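Stolus GC-2 Counter Cell
Two-arm cell for pick, sort and clear-away work on fixed counters

Product no. 704
Supplied by Rotevico

Overview

The Stolus GC-2 is a two-arm cell that mounts beside an existing counter or bench. It picks up mixed household and catering items and places them in a divided tray or at marked positions on the counter. The cell ships with both arms, two parallel grippers, one controller cabinet, the Brerari cell software and a simulated copy of the cell for offline setup.

This page covers setup, routine care and the repairs a site can do itself. For installation drawings, ask for the mounting pack.

Setting up the cell

Bolt the bases to the floor or to the steel frame in the mounting pack. The floor must be level to within 2 mm across both bases. Leave 45 cm clear behind each base for the cables and for access to the rear cover.

Connect the arms to the cabinet before connecting the cabinet to power. The left arm goes to port A and the right arm to port B. If they are swapped the software will start, but it will refuse to enable the drives and will show code 70.

Home each arm separately, with the other one parked. Then run the tray check. The gripper goes to the four corners of the tray and stops just over each one. If the fingers are off by the same amount at all four corners, correct the tray position in the software. If the error changes from corner to corner, the tray is not seated flat or the base has moved. Fix that first and run the check again.

Building the layout offline

Most customers set up their counter in the simulator before the cell is delivered. Enter the counter height and length, choose a surface, then place the tray and a mix of items from the library. The library has cups, mugs, shakers, bottles, paper rolls and a range of round objects. Use items close in size to what you really handle. Lay some of the bottles on their sides, as that is how they tend to end up.
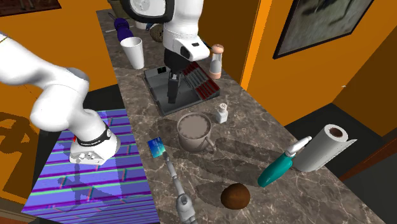 Save the layout under its own name and copy it to the cabinet by USB or over the network. Positions carry over. Grip force does not, and has to be set on the real gripper. Start with the lowest setting for paper cups and work up one step at a time until the lift is steady.

Round items need extra attention. Set the approach to straight down and reduce the closing speed by half. Items that roll more than a finger width on first contact should be given a holder.

Routine care

Daily: wipe the gripper fingers with a damp cloth. Do not spray cleaner toward the wrist — the seal there is splash resistant only.

Weekly: empty and wash the tray, refit it, and run the tray check. Look over the cables where they leave the base.

Every 651 operating hours: grease both gripper slides with Roussel slide grease, one small dab per side, and check the flange screws with the torque key supplied. The hour count is on the Service page.

Replacing gripper fingers

Worn finger pads show up as slow slipping on smooth items. Fingers are sold in pairs and should be changed in pairs.

1. Park the arm and switch the drives off.
2. Take out the two screws at the root of each finger.
3. Fit the new finger against the shoulder and tighten by hand, then with the key.
4. Run Finger Zero from the Service page.
5. Run the tray check.

Do not open the wrist unit. A wrist that clicks, drifts or feels warm at rest should come back to us on the arm.

Service and spares

Fingers, pads, trays and dividers are kept in stock. Wrist units are exchanged, with a wait of up to 45 days. Bench repairs are handled by Přemysl Vávra and layout questions by Juraj Kopecký. Have the serial number from the cabinet door ready when you call.

Page revised October 2025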